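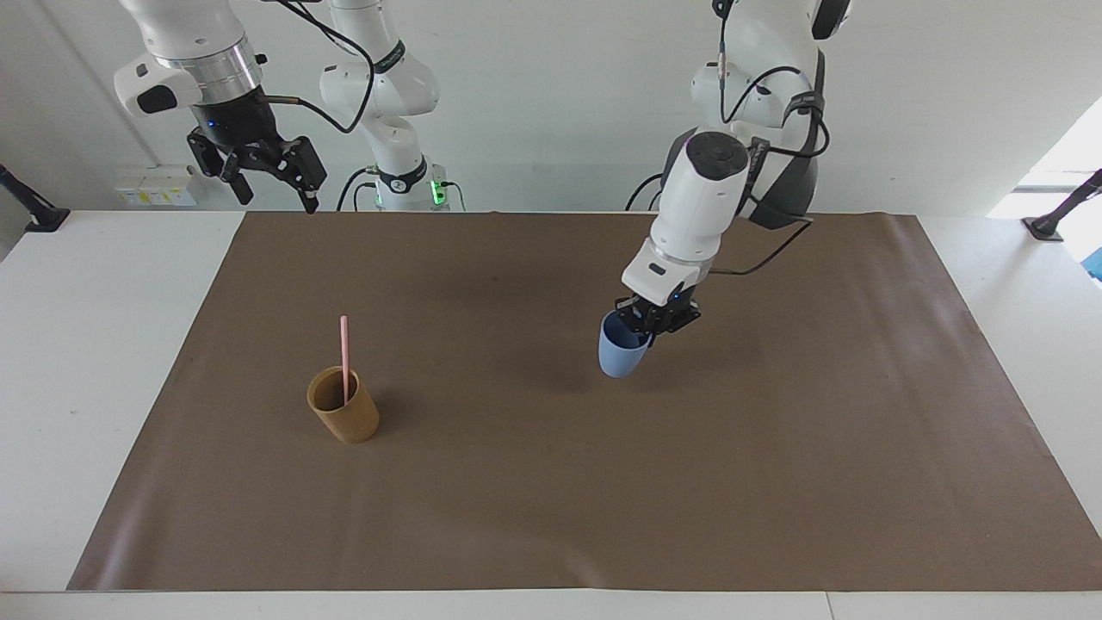 Brown paper down, cups still out.

Shirt signed in silver on dark blue – framing advice?
Collectors' Corner > Shirts and Display
June 2021

tunnelend57
So it finally arrived!! A Prandar away shirt from the cup run, signed across the front by most of the squad, and I have been grinning at it all evening. It came from the Cododura club shop with a numbered card, so I'm happy on that side. Now I need to get it on the wall. I'm torn between a deep box frame with the shirt pinned to a backing, or folding it so only the signatures show. The wall I want gets sun until lunch. Anybody done a dark shirt with silver ink?

kopcorner
Lovely pickup! Full shirt, arms folded in a little, every time. Folding it down to a square makes it look like it's still in the store. And please don't pin through the print – I did that on my first one and the holes are still there.

Row_G_Regular
Going to disagree with kopcorner. I fold all of mine and I think they look fantastic. A full shirt in a frame takes up half a wall, and once you own more than a couple you run out of house. Mine go around an acid-free board and get a few stitches at the back. No pins at all.

kopcorner
Ok, stitches I can get behind. Still say the sleeves should show, especially if there's a cup patch on there.

tunnelend57
There is a patch! Left sleeve, number 1268 stitched under it. So that's one vote for sleeves, I guess.

oldprogrammes
Forget the sleeves for a minute and think about that sun. I had a ball signed in silver that sat near a window and the names went from bright to barely there. UV glass helps but it won't save you. Pick another wall.

Row_G_Regular
Agree with all of that. UV acrylic is lighter too, if you're hanging it on drywall.

bluescarf_92
I used the Okoro kit for mine, the 40 inch one, and I love it. Board is already cut to shirt shape and the acrylic comes with film on both sides (peel the inside one before you close it up, ask me how I know). Took me one evening and it looks great over the stairs!

oldprogrammes
I wasn't impressed with the Okoro one. The board in mine was too wide for a medium and it stretched the chest, right where the signatures were. I'd go to a local framer and pay the extra.

bluescarf_92
Fair, mine is an XL so it would fit better. Bisovico does a narrower board, I think, but I haven't tried it.

tunnelend57
Mine's a medium, so that's really useful, thank you both. The framer in town quoted me over $92 without the UV upgrade, which stung a bit, but this shirt deserves it. I'm moving it to the hallway, no direct sun there. Sleeves showing, stitched, card in a pocket on the back.

kopcorner
Sleeves! Great choice. Post it when it's up, I want to see that patch.

Row_G_Regular
I'd put the card in a drawer, but enjoy it – cracking shirt either way.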